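Pudance data collection / two-person table carry
Status: open
Reporter: Yuto Matsuda
Assignee: Wiesława Marciniak

Wrist force stream drops for 3 to 12 frames at the start of the lift. Gripping and standing still do not trigger it. Restarting the logger clears it for one or two episodes.

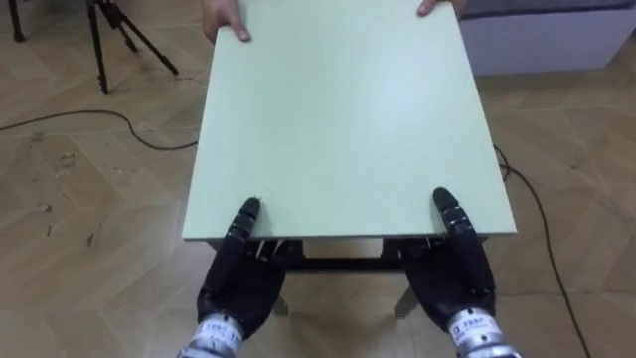
Matsuda: Swapped the left wrist connector, no change. Both arms lose the same frames, so I doubt it is the hand wiring.

Marciniak: Agree. Timestamps jump on the recorder side. Raise the write buffer and rerun the carry with the same partner and grip.

Matsuda: Buffer raised. Three episodes clean, fourth dropped again. Of the 2,850 episodes in the October set, how many do we recheck?

Marciniak: All of them. Flag gaps, delete nothing yet.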